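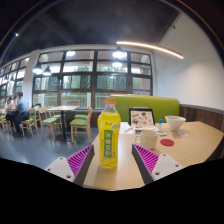

**Can I play Onura without an internet connection?**

Once the first set of puzzles has downloaded, everything except the daily puzzle works offline, hints included.

## Onura: a word-link puzzle game for phones and tablets

Onura shows you two words and asks for the one that joins them. SNOW and ROOM? You want BALL. The early ones go by in seconds, and then somewhere in the second pack you hit one that follows you around the kitchen all evening (I still have a soft spot for the one with LIGHT on both sides!).

There are 375 puzzles in the current version, sorted into packs by theme. Finish any 6 in a pack and the next one opens, so a single stubborn puzzle never locks you out of the rest of the game.

### What you get

- 375 puzzles plus a new daily one
- Three kinds of hint: first letter, last letter, or word length
- Large-type mode and a dark background
- Progress saved on the device, no account needed

### The Liapis pack

Added in July, and it's my favorite so far. Liapis has 52 puzzles where the linking word is always something to do with the sea, though not always in the way you'd expect. Marlene Sales wrote every one of them, and she's already sketching a follow-up about trains.

### Hints

You start with a small stock and earn one more each time you solve the daily puzzle. Tap the lamp, pick the kind of hint you want, and it stays on screen until you finish. Hints carry over between packs.

### Known problems

Puzzle 331 used to accept only one spelling of its answer. Both are fine as of the latest update. On older tablets the keyboard can cover the bottom word; turn the tablet sideways and back and it sorts itself out. We're working on a proper fix.

### If you like Onura

Try Bralar, our crossword with no black squares, or Voditz, where you slide letters along a track to spell your way out. Voditz is the harder of the two by a long way, and the last track is wonderful.

Page updated Fri 30 August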